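Left arm drops frames after fault 3285

Prustetti user board, Hardware problems

matlala_bench
Two-arm cell, sorting square frames into a box. The left gripper opened mid-move with fault 3285 – twice this week. 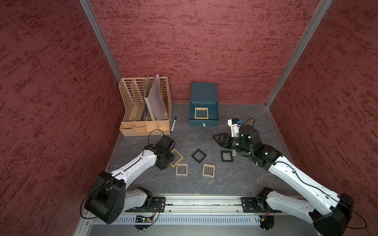
Right arm is fine on the same program. I already swapped the gripper cable.

Comamham
Sounds like the cable flexing at the wrist. Give the loop more slack.

bralel2000
Disagree. I had 3285 with a new cable and it was low supply voltage. Check that first.

matlala_bench
Will measure tonight. Keeping hands out of there until then.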